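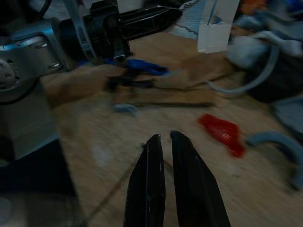 Opening slide: tabletop, light brown wood

Small Parts, Many Words: Naming Things in a Product Catalog
Speaker notes, Ruoxi Cheng

Opening (2 minutes)

Good afternoon. Say my name slowly, and say that I work on the catalog at Tolto. Thank Van Beek for the room. Ask who has ever searched a web shop for a part and did not know the word for it. Wait for the hands.

I learned most of my English from catalogs, so I have strong feelings on this matter. When I started at Tolto, our list had 1000 items, and the same kind of screw was called by four names. Customers wrote to us to ask what was the difference. There was no difference.

Where the names come from

Each supplier sends us their own names. Prisirix likes long names with the size at the end. Closau puts the size first and sometimes leaves out the noun. In the beginning we copied everything as it came, and the search page became very hard to use.

Tell the story of the "driver". One customer in August wanted a tool, and our search gave him software. He was polite but he did not buy. Pause here, people usually laugh a little.

Next slide is the bits in their clear organizer boxes. Ask the room: bit, tip, insert, or head? Take three or four answers and write them on the board. Do not correct anybody yet.

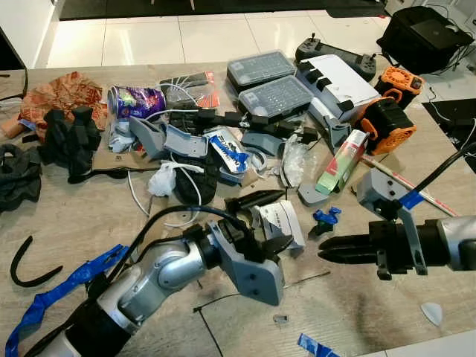

The rule we use now

First the noun, then the kind, then the size. "Bit, hex, 2 mm." It looks a little like a telephone book, but it sorts well and it is easy to translate. I know that some marketing colleagues do not love it. For them we keep a second field, which can say whatever they like.

Other names go into a hidden list of synonyms. A customer who types "tip" still finds the bit. We allow wrong spellings in this list too. My favorite is "screwdiver", and we have it in three versions.

If somebody asks how we chose the main word: we looked at which word customers typed most often. For 50 items we could not decide, and there I took the shorter word.

What took longest

The renaming itself went quite fast. I changed 300 names in the first month, working in the mornings when the phone is quiet. More difficult were the old invoices and the printed labels on the shelves, where the old names were still living. 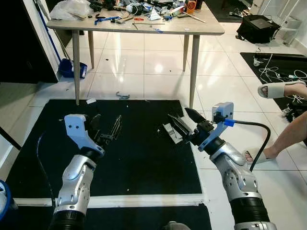
For these we kept the item number the same and changed only the words beside it. Please say this part twice, it is important for anyone who wants to try the same. If you change the number also, your accounting department will come to visit you.

Show the label before and after. The old one has two lines of abbreviations, and I still do not know what one of them means.

Questions

If nobody starts, ask about plurals. We use the singular everywhere, and Van Beek uses the plural, so there should be some discussion. Leave the contact slide on the screen until the coffee break.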